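5.3 Recording and replaying the laundry task

This section covers the procedure for repeating the drum-reach trials from the Jondora study with the Pyo software. It assumes the robot has been calibrated (section 4) and that the head camera is streaming. If you only want to run the trained policy on new data, go to 5.4.

The method compares two ways of choosing where the hand enters the drum. In the first, called fixed entry, the wrist moves to one stored pose in front of the opening and the policy takes over from there. In the second, called rim entry, the policy first finds the edge of the opening in the head camera view and picks its own pose. All other settings are the same for both.

Setting up the station

1. Switch the washing machine off at the wall. The drum must not be able to turn during a trial.

2. Open the door all the way. A door left at a smaller angle blocks the forearm on rim entry trials.

3. Put the basket on the floor below the open door, between the robot and the machine. Turn it so that one corner points toward the machine. The policy was trained with the basket in this position and does poorly when the basket is square to the front panel.

4. Bring the robot up to the machine until the basket lies between its legs and the front panel. Engage the stand lock.

5. Route the cable on the right side so that it has slack when the right arm is fully extended. Check this by hand with the motors off.

6. Let the left arm hang at its rest pose. It is not used in this task, but its joint angles are still logged.

CAUTION: Keep hands and loose clothing away from the drum opening whenever the right arm is powered. The wrist can close against the rim faster than the operator can reach the stop button.
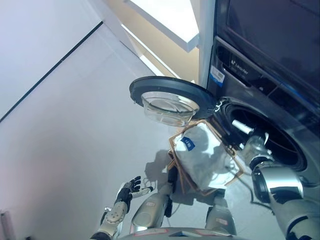 Figure 5-6. Head camera view with the right hand at the front edge of the drum opening.

Check your own camera view against Figure 5-6 before you continue. The drum opening, the open door and the basket should all be in view. If the basket is missing from the view, lower the head pitch and repeat step 4.

Recording a trial

7. In Pyo, open the Trials tab and select either FIXED or RIM. Do not change the setting inside a block.

8. Enter the operator name and block number. Blocks are 50 trials long. A short block can be saved but is left out of the summary table.

9. Press Arm, wait for the tone, then press Start. The arm moves to the entry pose and the policy takes over.

10. When the arm returns to rest, mark the trial as Pass, Fail or Void. Use Void only for faults outside the policy, such as a dropped camera stream or a snagged cable. A hand that stops against the gasket is a Fail.

11. Reset the cloth before the next trial using the card supplied with the station.

Note: The interior of the drum is very dark in the head camera view. Do not add a lamp to correct this. Extra light changes the reflections on the door glass, and rim entry results recorded with a lamp cannot be compared with ours.

What to expect

The full set has 701 trials after voids were removed. Of these, 417 used rim entry and the rest used fixed entry. Rim entry passed more often when the robot had been parked slightly off its mark. With the robot exactly on its mark we found no clear difference between the two, and fixed entry was quicker.

Most rim entry failures came from the same cause. The policy took the inner edge of the door glass for the edge of the drum and sent the hand too far left. Over 34 trials ended this way. Roxana Onu's mask file (rim_mask_b) removes the glass from the search area and is loaded by default from the April release on. Older installs must load it by hand under Settings, Vision.

The mask was drawn for the machine used in our station. For a different front loader, draw a new one as described in Appendix C.

Known problems

The entry pose drifts after a long session. Nilton Flores recommends running the wrist zero routine between blocks.

If Pyo reports "rim not found" three times in a row, wipe the camera cover and check the door angle before calling support.

Section revised 3 December 2021, S. Li and A. Tamayo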